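Cups lying on their sides: does a policy trained in real homes need upright starts as well?
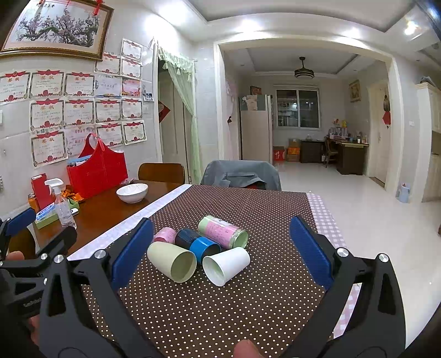
What I'm trying to work out

Hello all, first proper post here so go easy on me. I'm a part-time research student and I've been trying to reproduce the main result from the Javura write-up, the one where a two-finger gripper policy is trained only on hand-held demonstrations and then asked to stand toppled cups and containers back up. My version is smaller (of course it is) and I've called it Pludden, mostly so I have something to name the folders.

I have 400 demonstrations so far, all on dining tables in lived-in rooms with the usual clutter left where it was. Every one starts with the objects lying on their sides in a loose bunch. You stand one up, you set it down, you move on to the next. I do both hands at once when two of them are close together.

Training goes fine. The loss drops nicely and the policy does stand things up on the real arm, with a success rate of 68 per cent over my test starts. The trouble is what it does when one of the cups happens to be upright already. It goes over, grips it, tips it a bit and then puts it back down, or knocks it flat and starts again! It's as if it can't believe a cup could be fine as it is.

The Javura method section says their starts were "varied" and leaves it there. Did they mix in upright ones? And if I need to add some, do I have to go back and collect whole new sequences, or can I get away with chopping up the ones I've got? Collecting is slow and my wrists are not what they were.

Also, as a side thing, my patterned tablecloths seem to give worse results than plain wood. I've got polka dots, gingham, all sorts. Is that a known problem or am I imagining it?

posted by slowgripper

tablewares

Yes, you need upright ones. I went through exactly this last February with a set of beakers and it drove me up the wall.

Think about what your policy has been shown. In every opening moment, anything cup-shaped is lying down and the next thing that happens is a grasp. You do have upright cups later in each sequence, but by then your gripper is moving away from them, so it has only learned "upright cup and me leaving". It has hardly seen "upright cup, me arriving, and I should go somewhere else". When you start it off cold with one standing, it falls back on the nearest thing it knows.

Chopping up what you have does get you part of the way, so try that first as it costs you an afternoon. Cut each sequence at the point where the gripper has let go and backed off, and treat everything after as a fresh demonstration. If you started with five objects down you then get a start with one up and four down, then two up, and so on. Make sure you clear the history at the cut, or the model can peek at what came before and you've gained nothing.

What chopping won't give you is the all-upright case, where the right thing is to do nothing. For that I recorded a batch of new ones where I moved in, hovered and came away again. It feels very silly doing it. Mine are 5 seconds each, so it's nowhere near as hard on the wrists as the real thing. I'd also do a few where the upright one is in the way of a fallen one, as that's where mine still went wrong after the chopping.

On which cup to pick first: do you have a rule? If you sometimes go for the near one and sometimes the far one for no reason, the policy dithers between them. I always take the one with the clearest gap round it. The wide-mouthed ones I grip by the rim and the straight canisters round the middle, and I stick to that, even when the other way looks easier on the day.

heo_user_north

Can't speak to the upright business but the tablecloth thing is real for me too, at least with the Heo encoder. Dots were worst. My guess is that the small repeating pattern confuses it about how far the fingers are above the cloth, so it closes too high on anything short. I haven't proved that, it's just where the failures were.

What helped was colour jitter turned down (I'd had it far too strong) and random crops turned up. Swapping cloths over halfway through a collecting session helped more than either. If all your dotted-cloth demos come from one room with one set of cups, it may be the room you're seeing and the cloth gets the blame. Try the same cups on two cloths in the same room before you change anything in the training.

I'd also check how you're counting. Is 68 per cent per cup or per table? Per table with several objects would be really rather good.

mugsy

just use Fekton, it handles all this

Comments

slowgripper: Thank you both, that's so useful. It's per cup, sadly. Per table it's grim and I'd rather not type it out. I'm doing the chopping tonight. And no, I had no rule at all about which one to pick first, I just went for whichever I fancied, so that's another thing to fix.

tablewares: Don't throw the old ones away! Sort them by which cup you took first and see if one order turns up more than the rest. I kept the biggest group and only re-recorded the odd ones.

heo_user_north: Fekton does the labelling side, it doesn't touch the starts. Unless there's a new version?

mugsy: it worked for me on bowls

slowgripper: Update. Chopped the lot and retrained, 3 runs with different seeds. It leaves upright cups alone most of the time now, as long as there's still something lying down. With everything standing it still hovers and then has a little go at the nearest one. Hovering demos next, I suppose.

tablewares: Yep, that's where I was. Vary where you hover from, mine were all from the left to begin with and it only learned to leave things alone on that side.

Related

Gripper closes too early on transparent cups
How many rooms before a hand-held dataset generalises?
Splitting long demonstrations: where do you cut?
Two hands or one for tidying tasks
Heo encoder and shiny table tops
Javura reproduction thread (long)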